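11월, 월요일 오전. 소품 구역 정리

화장대 쪽부터 시작했다. 지난번 Trellska 건에서 돌아온 뒤로 손을 못 댄 자리다. 서랍 손잡이 2개를 조여 보니 왼쪽이 헛돈다. 나사를 4mm 긴 것으로 바꿔야 할 듯. Dwayne에게 재고를 물어봤고 답은 아직 없음.

흰 칠은 대체로 쓸 만하다. 거울 틀의 장미 조각 사이에 먼지가 많이 끼어서 마른 붓으로만 털었다. 물걸레는 쓰지 말 것. 예전에 Rekha가 다른 틀을 닦다가 칠이 일어난 적이 있다. 소용돌이 장식 안쪽은 붓이 잘 안 들어가서 거의 40분 걸렸다.

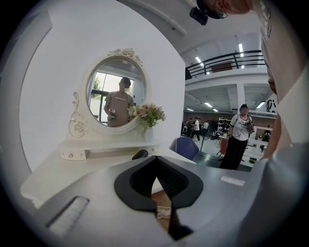
조화는 흰 화병에 꽂은 채로 화장대 위에 둔다. 분홍과 크림색을 따로 나누자는 얘기가 있었는데 Maricel은 섞인 쪽이 낫다고 해서 그대로 간다. 꽃이 거울 쪽으로 자꾸 기울어서 화병 안에 자갈을 조금 넣어 볼 생각. 자갈은 Devadiga 상자에 남은 것을 쓰면 됨.

의자는 아직 결정 못 함. 푸른 보랏빛 천 의자가 앉기는 편한데 화장대와 색이 따로 논다. 천갈이 견적은 Hurker에 요청해 둠. 앉는 높이는 46cm로 적어 보냈다. 검은 의자는 다른 데서 쓴다고 하면 바로 내줘도 된다.

남은 일
- 왼쪽 손잡이 나사
- 서랍 레일에 초칠
- 대여 목록에서 거울과 화장대를 한 품목으로 묶기 (Emanuel 확인 필요. 지금은 따로 올라가 있어서 지난번에 거울만 예약이 들어왔음)
- 거울 뒷면 고정쇠는 못 봤음. 화장대에서 떼어 낼 때 두 사람 필요

오후에는 Krishnamoorthy가 조명 상자를 가지러 온다고 함. 통로 쪽 비워 둘 것.

최종 수정: 월요일 오후 2:40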